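I finally sat down and read our gas contract this week, all 72 pages of it, and I have feelings!

Some background. Our building in Flesham buys gas as a group, along with the bakery downstairs, through a little supplier called Plulano. I always figured we paid for what we burned. Nope. There's a clause (page 40-something, naturally) that says if we use less than a set amount over the year, we pay for the missing part anyway. It's called "take or pay," and my neighbor Tanvir Sultana laughed out loud when I told him I'd never heard of it.

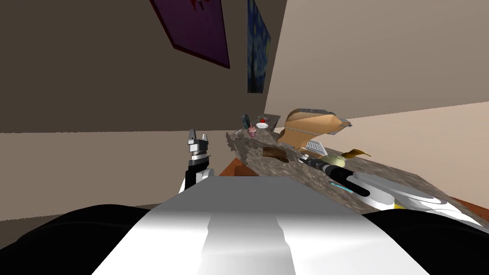 The good news is that you can sometimes carry the unused gas forward. Ours lets us make it up over the next 2 years, as long as we hit the minimum first each year, and I had to read that bit out loud to myself before it sank in. So if we have a warm winter and then another warm winter, well, tough luck for us.

Vichien Petchrat, who used to do contracts over in Stesness, told me to ask for a lower minimum before we renew in October. He says suppliers expect the question and a lot of small buyers never bring it up. I've written to Plulano twice now. One very polite reply so far, with no number in it.

Meanwhile the bakery wants to switch to electric ovens, which would blow a big hole in our usage. I'm going down there tomorrow morning to talk about it (and, okay, to buy a cinnamon roll).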